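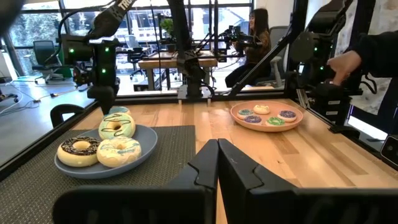

# The Sunday the Left Arm Let Go

Two plates of donuts, and a person's hand on the right arm while the left one reaches down for the donut at the back of the blue-gray plate. Behind the rig a woman is seated with both hands on the small black teleoperation arm.

I've been meaning to put this page up for ages, mostly for the folks at Deltside who keep asking what happened to our donut task (and whether anyone got hurt, which is kind of you, and no, everyone was fine!). It was 28/05/2023, the building was quiet, and we had been moving donuts from plate to plate all morning without any trouble worth writing down.

Then, nearly 40 runs in, the left arm lost its hold torque partway through a lift and sagged straight down onto the plate. It took 2 seconds, maybe less, and it made a sound I'd rather not hear again. Everett Tillman hit the stop, bless him, and we all stood back and waited 10 minutes before anybody touched a thing.

The trouble was a connector at the shoulder that had been working itself loose, so the motor dropped out whenever the arm stretched far enough. We had seen five short dropouts in the Vimasar log that week and put every one of them down to the network, and I'm still a bit sore about that.

We've changed a few habits since. The shoulder plugs get a tug before the first run, any dropout at all stops the session, and hands stay off the arms until the stop is pressed. Usman has the replacement cable part number if your rig is the same as ours, so do write and ask.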